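Careers > Operations > Equipment and Planning

Equipment Planner, robotics (two-year post)

Festent needs someone to decide what we buy, when we buy it, and how we explain it to finance afterwards. The last budget was a spreadsheet with a tab called "misc". Misc won.

You'd look after spending on the Rolstead handling project: arms, hands, wrist mounts, spares and the dull things that hold them all up. Dull things are where the money goes. 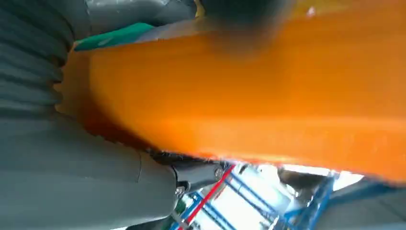 Kibet Chege would like applicants to know that his request for spare gripper parts has been "under review" since August, and that whoever gets this job will hear from him before they've found the kettle.

The work in hand is bottle handling, with yellow plastic bottles moved by a two-armed robot across a green tabletop. You don't need to program it. You do need to sit near it long enough to know what wears out, and to price the replacement before it does.
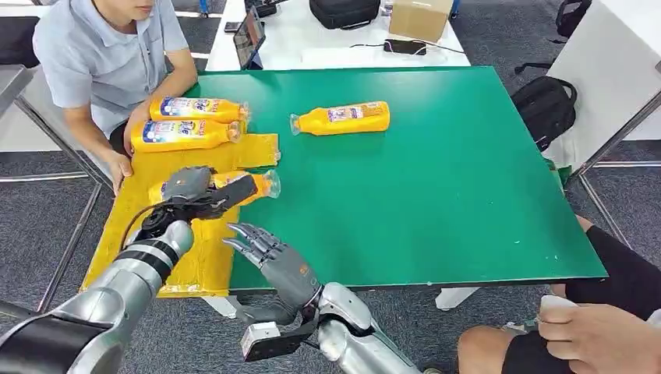 Bottle handling, Rolstead project

You'll have £4,000 a month for consumables and small parts, and can sign off anything under £700 without asking. Above that you ask Aniela Grabowska, who will want three quotes and a reason — "it looked good at the trade show" has been tried.

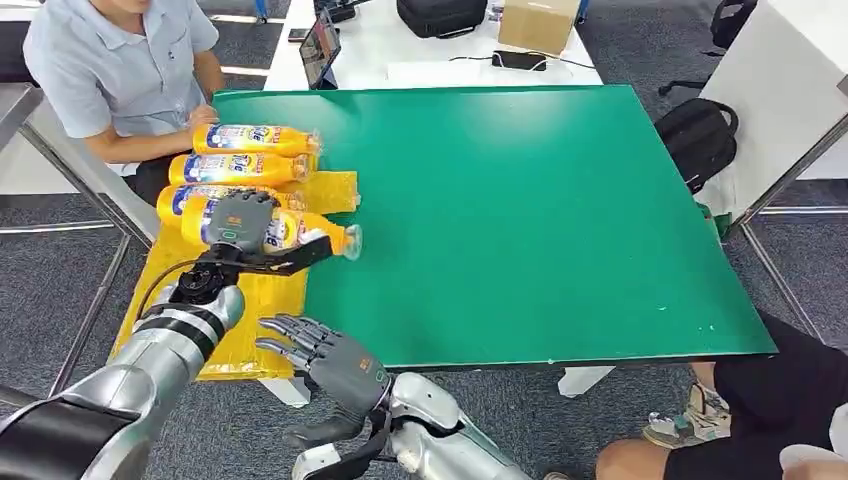

Bigger purchases go into a yearly plan, which you'll write. It should cover delivery times, training, servicing and floor space, the last of these being something we have previously measured by optimism.

We'd like you to have bought technical equipment before, and to be able to read a supplier's contract without falling asleep or signing it. 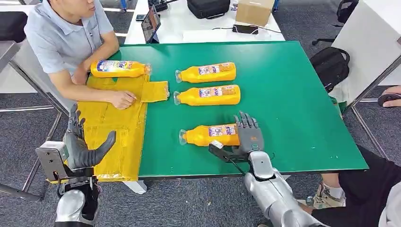

Hours are flexible, with 45 minutes for lunch. To apply, send a CV and one page on a purchase you regret to Aniela Grabowska at the Rerik office. Please keep it to equipment.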